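Notes for my talk, Sunday group, flowers on the table

Good morning. Thank you to Isla Ruddock for the invitation. I will speak for 8 minutes, then questions.

Start with the bouquet. White, cream, pale pink, a little yellow. Say slowly: the stems stay in their clear plastic until the vase is ready.

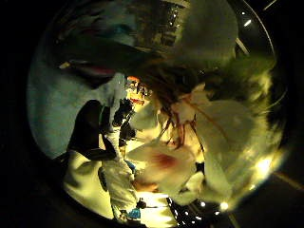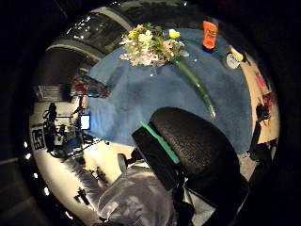 Next, the cloth. I like blue under pale flowers, but a fuzzy cloth holds every small leaf, so shake it outside afterwards. Ask who has a round table at home.

Then cutting. Take off the low leaves, cut the ends at a slant, and put the flowers in water at once. Rawiri prefers a straight cut. Let him explain, but not longer than five minutes.

Pass the scissors to Merle. Remind people to change the water on the second day.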